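Notebook, breath alcohol bench, 4th September
Evidential unit Skorkis, recheck after court query

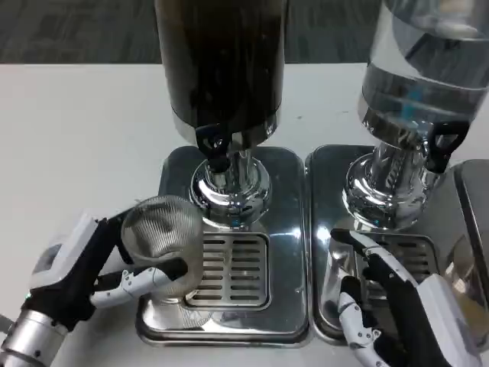
Background
Defence in the Duvmont matter has asked for the full calibration history, not only the certificate. Last full calibration was in June. Unit has logged 1,357 tests to date, counter read off the service menu.

Set-up
Simulator filled with 300 mL of reference solution, new bottle, seal intact. Left to reach temperature before the first run. Jarkavis printer on channel 2. Clock checked against the network, drift within tolerance, not adjusted.

Runs
5 runs at the legal limit, then air blanks. All blanks zero. Run 3 read slightly low. Hose fitting at the simulator outlet was not fully home; reseated it and repeated the whole set. Second set all within tolerance. Both sets kept in the folder, first one marked superseded with the cause written on it. Do not bin the printouts.

Interferents
Mouth alcohol flag triggered correctly on the rinse test. Acetone check not done, standard out of date. Reordered through Olaniyan.

For the statement
Prosecutor's office wants wording on uncertainty. Use the lab's standard paragraph and give the expanded figure with its coverage factor. Don't offer a view on what the driver's reading would have been at the time of the collision. Back-calculation is a separate request and needs the drinking history.

To do
Scan service log pages, both sides
Replace outlet hose
Acetone check when standard arrives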